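Pludia Internal Support
Ticket 1028: Demonstration episodes rejected at import, overhead view
Opened: 15/08/2018
Requester: Davina Geddes, Data Collection
Assigned to: Torquil Pollock, Platform Support
Priority: Normal
Status: Closed

Summary
The import tool is rejecting a portion of the teleoperated episodes recorded for the Jellar kitchen task set. The error text is "view alignment out of range." The rejected episodes play back normally in the viewer, and the joint logs are complete.

Details from requester
The target for this task set is 3000 accepted episodes. As of this morning, 117 have been placed in the rejected folder. All of them come from the same station and use the toy food and tableware layout. Episodes recorded at the second station with the same software version are accepted. Operators have been asked to continue recording and to leave the rejected files in place.

Support response (T. Pollock)
Please attach one still from each of the two views at the affected station, with the objects left as the operator has them. Please do not move either camera before the stills are saved.

Requester reply
Stills attached as requested.
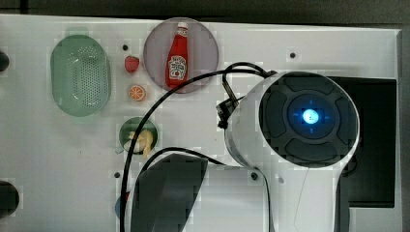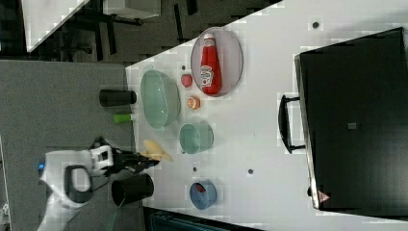 Attachments 1 and 2: Jellar task set, affected station. The ketchup bottle is lying on the plate in both views.

Support response (T. Pollock)
Thank you. The second attachment shows the table running diagonally. The import tool compares each view with the reference saved in the station profile, and the profile for this station still holds a reference in which the table is level. An episode fails when the difference exceeds the permitted limit of 30 degrees. Episodes close to the limit may pass or fail depending on how the table border is detected, and this would account for the mixed results.

The first attachment is within range. The cables crossing the table in that view do not affect the alignment check. They do pass close to the bowl with the banana in it, however, and the requester may wish to have them secured before further pick-and-place episodes are recorded.

Actions taken
1. Station profile exported and saved under its existing name with the suffix "old."
2. New reference stored for the rotated view. The other reference was left unchanged.
3. Import repeated on five rejected episodes. All five were accepted.
4. Import repeated on the remainder of the rejected folder. No errors were reported.

Note from M. MacBrayne, Data Quality
The recovered episodes may be counted toward the target. They must carry the new profile number in the episode header so that the training team can separate them if required. Object labels should follow the current list. Please use "banana" and "strawberry" without the word "toy," as agreed in January.

Requester reply
Headers updated. Jean Strachan has checked a sample and found the profile number present in each file. The cable routing has been passed to the station lead as a separate request.

Resolution
Outdated reference in station profile. Replaced. Operators are reminded to store a new reference whenever a camera is moved or turned, and to run the alignment check before the first episode of a session.

Closed by: Torquil Pollock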